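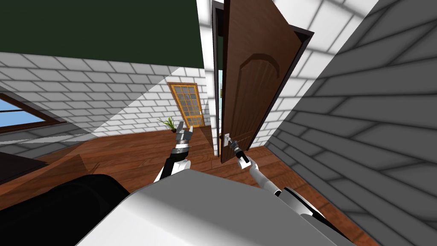
Jade Wong thinks I've got the whole business of door handles the wrong way round, and that an entry like this one ought to begin with the knob. Knobs came first in most British houses, she says, and levers are the newcomers. She has a point, but I grew up in a house full of levers and I'm the one writing the entry, so levers it is, and knobs get their turn further down.

Lever handle

A lever handle is a door handle you push down to open the latch. It's a bar fixed at one end to a spindle, a square metal rod that runs through the door and comes out on the other side, where a second lever usually sits. Press either one and the spindle turns, the latch slides back into the door, and off you go. Let go and a spring brings everything back to where it was. (Or it ought to. More on droopy handles in a minute.)

How it works

The latch lives in a case sunk into the edge of the door. Inside the case is a part called the follower, with a square hole that the spindle passes through. When the follower turns it drags the latch bolt back against a spring. The end of the bolt is sloped, and that slope is why you can shut a door by pushing it without touching the handle at all. I was well into my thirties before I noticed which way the slope faces. If you fit it backwards the door will hit the frame and bounce, as I found out one Tuesday evening in a rented flat in Bendport.

The reason a lever feels so light is plain old leverage. Your hand is pushing a good way out from the spindle, so a small push gives plenty of turn. With a knob your fingers are much closer to the middle and you also have to grip, which is harder work with wet hands, sore hands or a bag of shopping hooked over each wrist. An elbow will do for a lever. So will a clever dog, and Rhonda Gagnon has written to me twice about hers!

Roses and backplates

Two sorts turn up in ordinary homes. A lever on rose has a small round or square plate behind it and nothing else, so any keyhole gets a separate cover. A lever on backplate has a long plate that takes in the keyhole too. Backplates are more forgiving if the door has had other handles before, as they hide old screw holes. I like the look of roses better but I've got backplates at home, for exactly that reason.

Knobs

Right, Jade, knobs. They need less room, they don't catch your sleeve, and on an old panelled door I'll admit they look lovely. The trouble comes when the knob is too near the edge of the door and you skin your knuckles on the frame each time you close it. If you're swapping a knob for a lever, check how far the spindle hole is from the door's edge first. You may also want a new latch, as some older ones made for knobs have too weak a spring to hold a lever level.

Droop

Which brings me to droop. A lever that hangs below level has either a tired spring or a loose grub screw, the tiny one that pins the handle to the spindle. Try the screw first. Lech Kurek, whose letters from Wudau I always enjoy, swears by a spot of thread glue on it, and after 15 years of tightening the same one in my kitchen I've come round to his view. A tired spring in the latch case means a new latch – not a dear part, but you do have to take the handles off to get at it.

Names

In Dradenthorpe my grandmother called any lever handle a "sneck", though properly a sneck is a different thing, a thumb latch of the sort you get on garden gates. I still say it. Kendra Gagnon says her family never had a word for it beyond "the handle".

Related entries
Thumb latch
Mortice lock
Spindle
Escutcheon
Door closer
Hinges, rising butt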